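Trovness Truck Equipment: Shop News
August 25, 2020

Liftgate parts are back on the shelf

The Jedbridge warehouse now has the full run of Mavent liftgate parts again, including hinge pins, platform chains, torsion springs and the sealed toggle switches that were backordered from March on. Orders placed before noon go out the same day. If you have an open backorder, you don't need to call. It ships in the order it came in, and you will get a tracking number by email.

Choosing a liftgate for a half-ton pickup

We get more calls on this than on anything else, so here are the basics. The Mavent 600 is the smallest gate we sell. It fits most full-size beds from 2005 up and bolts to the frame with no welding. The platform is 35 inches deep and 48 inches wide between the side rails, enough for a riding mower deck, a gun safe or a stacked washer and dryer.

Before you order, measure the distance from the ground to the bed floor with the truck empty. Lifted trucks usually need the long arm kit, part number 2516, and it has to be ordered with the gate. Also check for a factory tow hitch. Most hitches can stay, but a few of the round-tube type have to come off.

The weight of the gate counts against your payload. Look at the sticker on the driver's door jamb and subtract the gate, the driver and any toolbox before you figure what you can haul.

Wiring kits

All gates now ship with the longer battery cable. The old cable was too short for crew cabs and people were splicing it, and a splice under the bed will corrode. Run the cable along the inside of the frame rail, clamp it every foot and a half, and keep it clear of the exhaust. The breaker mounts within a foot of the battery.

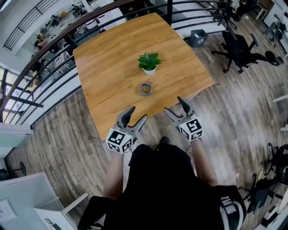
Fall service at the Xavier Road shop

Gate inspections are by appointment through the end of October. We check fluid, pins, chains and switches, and grease everything that takes grease. Please come with the bed empty. Drop-offs are fine if you leave the key in the night box with your name and phone number on the envelope.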